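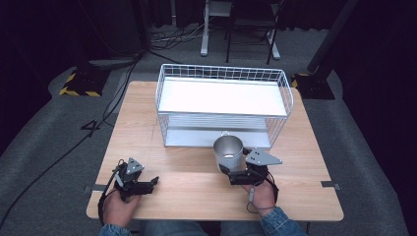
According to Aerts, a cup rack should be judged by how easily a cup comes off it, and a rack that holds plenty but makes people reach over the front row is only half useful. That view is often repeated in writing on the **countertop cup rack**, a small open storage piece used to keep cups, mugs and tumblers close to where they are filled. It may stand on a table, a counter, a desk or a sideboard. The term covers wire baskets with a shelf, stepped stands, trays with raised sides and upright posts with hooks.

## Construction

Most countertop racks are made of metal wire, wood, bamboo or molded plastic. Wire is common because it is light and lets air reach the cups from the sides. A typical wire rack has a rectangular body with mesh walls. The walls may be fixed to the base or may fold flat for shipping.

Many models add a shelf. In some, the shelf is a sheet or board laid across the top, which turns the basket below into a covered compartment. In others, it sits partway down, leaving a low wall around the upper level to keep cups from sliding off. A solid shelf gives small bases a level place to stand. A shelf of open wire drains better, but narrow cups can tip if the gaps are wide.

Coated wire resists rust as long as the coating is whole. Wear usually starts at the welds and along the bottom edge, where the rack is dragged. Rubber or felt feet are sold separately for racks that come without them.

## Placement

A rack is normally set toward the back of the surface, with its long side facing the user. The space in front is left free for pouring and for setting down a cup before it is put away. On a shallow counter, the rack may be turned so that its short side faces out, though this makes the far end harder to reach.
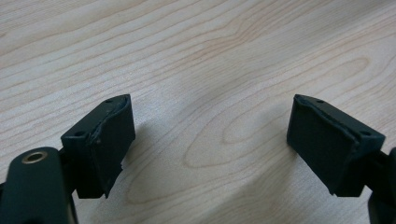 The surface under a rack affects how long both of them last. Laminate and stone take little harm from wire feet, while softer finishes show dents and fine scratches within months. Wood needs the most attention. A pale tabletop with a smooth, matte finish and long oval rings in the grain, for instance, has a pattern that draws the eye, and a ring left by a cup can cut straight across it. Felt feet or a thin mat under the rack are the usual protection – a mat should reach a little past the front edge, where cups are set down. Matte finishes should be wiped in the direction of the grain, and scouring powder should not be used on them.

Heat is a separate concern. An empty metal cup straight from a dishwasher can hold enough heat to mark some oil and wax finishes. Cups are best left to cool on a towel or drainer before they go onto a wooden table.

## Types of cups stored

### Metal cups

Metal cups are made in stainless steel, aluminum and enameled steel. They don't break when dropped, but thin ones dent at the lip. A brushed surface hides light scratches better than a polished one. Cups with a handle take up more room than their width suggests, and in a full row the handles are usually turned the same way. Metal cups should not be stacked while damp, as two of the same size can lock together.

### Plastic tumblers

Plastic tumblers are lighter than metal or glass and are often made to nest. Clear, tinted and frosted versions are all common. Frosting softens the look of the cup and makes water spots less obvious, but it also makes a film of dried milk or juice harder to see. Many tumblers are molded with ribs, flutes or flat panels. These stiffen a thin wall and improve the grip. They also collect residue in the grooves, so a soft brush is more useful than a sponge.
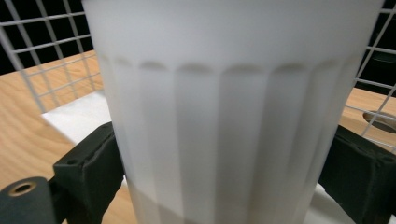 *Frosted white plastic cup with vertical flutes below a band of scalloped arches*

Tumblers with a plain upper section above a fluted body are easy to drink from, as the lip stays smooth. In a stack, the flutes of one cup can catch on those of the next. A slight twist normally frees them.

### Glass and ceramic

Glass and ceramic cups are heavier and are kept on the lowest level of a rack. They are often separated by a cloth strip or a divider. Racks with a loose upper shelf are poorly suited to ceramic mugs unless the shelf is clipped in place.

## Arrangement

There is no single accepted order. Household guides generally put the cups used every day at the front and the taller ones at the back. Where a rack has two levels, light plastic goes on top and metal or ceramic goes below. Mixed sets look more even when they are sorted by height first and by color second.

Whether cups should stand upright or upside down is disputed. Upright storage keeps the lip off the shelf. Upside-down storage keeps dust out, but on a solid shelf it can trap moisture under the rim. A common compromise is to dry the cups fully, then turn them over.

## Commercial models

Solel sells a wire basket with a removable top shelf, listed at 22 inches wide. Vondevex makes a folding rack of the same width and a stepped stand with 4 levels. The Saltovberg line is produced for cafes and office kitchens, and its basic stand appears in the catalog as model 682. Replacement shelves for it are sold singly. Parts from the different makers are not interchangeable, even where the listed widths match.

## Care

Wire racks are washed in warm water with dish soap and dried with a cloth, including the underside. Chips in the coating can be touched up with appliance paint, which needs a full day to cure before cups are returned. Wooden racks are wiped clean and should not be soaked. Shelves are lifted out for cleaning where the design allows it – crumbs and dust tend to gather along the back edge, against the mesh.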